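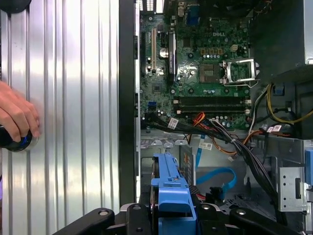

An opened desktop computer with a Dell motherboard at the Salazar repair room. The processor socket is open and empty.

Salazar repair room gives old office computers a second life

A repair room on the ground floor of the former Domerov textile building has prepared 114 used desktop computers for families and small associations since it opened its doors in April. The organizers now want to reach 392 machines before the end of the school year, and they are asking local companies to look again at what is standing in their storage rooms.

The project is called Sedula and it is run by the Salazar adult learning center. Most of the computers come from offices which changed their equipment and did not know what to do with the old towers. They arrive on pallets, often without keyboards, and sometimes with a note taped on the top saying only "slow" or "does not start."

"Slow is good news for us," said Tanveer Ghumman, who coordinates the work. "Slow means usually the disk is old, or there is too little memory. We can repair this in one evening. When the note says that it does not start, we must open it and look with patience."

Opening the case is the first lesson for everyone who joins. The side cover comes off and is put next to the machine, and participants learn the names of the parts before they touch any of them. On a Dell board they find the blue VGA connector, the expansion slots, the memory slots with white latches at the ends and the processor socket. The socket has its own lesson. Its contacts are very thin, and a bent one can make the whole board useless, so beginners only watch the first time.

The cables are also a subject of discussion in the group. Many office computers have a thick bundle of black cables going from the board to the drives, together with colored power wires, and after some years of small repairs it is not always clear which one goes where. Mr. Ghumman asks participants to make a drawing in a notebook before they disconnect anything. Some prefer to use their telephone, and he accepts it, but he says the drawing is better for remembering.

Machines that cannot be saved are taken apart. Power supplies, memory and fans in good condition go on the shelves, sorted by model, and the metal is collected by the recycling company Jideo once a month. In the past month, 12 computers were used in this way for parts.

Before a computer leaves the room, its disk is erased and tested, and a free operating system is installed. The family that receives it pays nothing. Associations are asked for a contribution of 50 dollars, which goes for new disks and thermal paste. The center says these are the two things it never receives as a donation.

The waiting list is at present longer than the shelf of finished machines. Families with children in middle school have priority, followed by adults who are registered for a course at the center. Requests can be made at the reception desk, where a short form must be completed. An answer normally comes within three weeks.

The repair evenings are open to persons without experience. The room has places for eight people at the tables, and in the last weeks all of them were taken, so it is recommended to register before coming. Tools are provided. Participants should not wear loose sleeves or bracelets, and drinks stay at the table near the entrance.

Companies that want to give computers can bring them to the back door of the Domerov building in the morning, between 9 and 11:30. For more than ten machines, the center can organize a transport. Monitors are accepted only if they are flat and have their power cable. Printers are not accepted for the moment, as the storage room is full of them.

The center also looks for one more person who can teach the beginner lesson in Spanish.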